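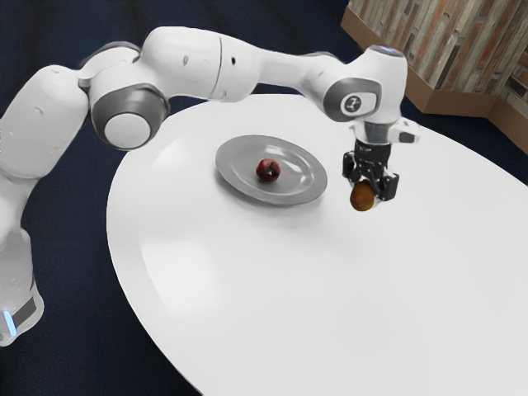 *A robot arm in a computer simulation, with something small and brown in its gripper and a gray plate on the table.*

# The Rules a Robot Arm Has to Follow

A robot arm can lift things, turn them, and set them down again. It can also knock things over, squash them, or bump into a person who is standing too close. Because of this, there are rules for how robot arms are built and how people work with them.

Some of the rules are called **standards**. A standard is a set of instructions that many people have agreed on. If two companies follow the same standard, a worker who learns to use one company's robot safely will find a lot of the same things on the other one.

## Practice on a computer first

Many robot jobs are tried out in a **simulation** before a real arm does them. A simulation is a bit like a video game. The arm, the table, and the food in the picture were all drawn by a computer.

At the Dreltex workshop in Clilovia, a new job has to be run 3000 times in simulation before anyone switches on a real arm. If the arm hits the table or drops what it is carrying, the computer writes it down. One job, moving fruit onto a plate, went wrong 281 times in its first set of tries. No fruit was bruised and no plate was broken. The programmers changed how the arm came down toward the table and started over from the first try.

Passing in simulation does not mean the job is finished. A real apple can be sticky or softer on one side. Real floors shake a little when a truck goes by. The real arm still has to be tested, slowly, with a trained person watching.

## Squeeze only as much as you need

The part of the arm that holds things is called the **gripper**. The one in the picture has two fingers that point down at the table. A gripper like this can push its fingers together hard, so the programmer sets a limit.

The Dreltex rule is to start with a weak squeeze and make it a little stronger only if the object slips. Try this yourself with a ripe banana. You will find that you need less squeeze than you thought.

## Slow down near people

An arm working behind a fence can move fast. An arm that shares its space with people has to move more slowly, and it has to stop if it touches someone.

The floor around each arm at Dreltex has a yellow line painted on it. If a person steps over the line, a sensor tells the arm to stop. It stays stopped until the person has stepped back and somebody has pressed the restart button. The arm is not allowed to restart by itself.

## The red button

Real robot arms at work need an **emergency stop**. It is usually a big red button on a yellow background. The colors are the same in many countries, which helps a visitor find the button quickly.

Anyone may press it, including a visitor on a school trip. You do not have to ask first. Dreltex tests its buttons every morning before work starts.

## Words to know

- **Joint:** a place where the arm bends or turns, like your elbow.
- **Gripper:** the "hand" at the end of the arm.
- **Simulation:** a pretend version of something, made on a computer.
- **Standard:** a set of rules that many people agree to use.

## Try it at home

You need a plate, a potato, and a partner. You are the robot, so close your eyes. Your partner is the programmer and may use only the words *left*, *right*, *forward*, *back*, *up*, *down*, *open*, *close*, and *stop*.

1. Put the potato and the plate on a table, a little way apart.
2. Use just your thumb and one finger as the gripper.
3. Pick up the potato and put it on the plate by following your partner's words.
4. If your partner says *stop*, freeze at once.

Trade places and play again. Then write down one new rule that would have made the job safer or easier.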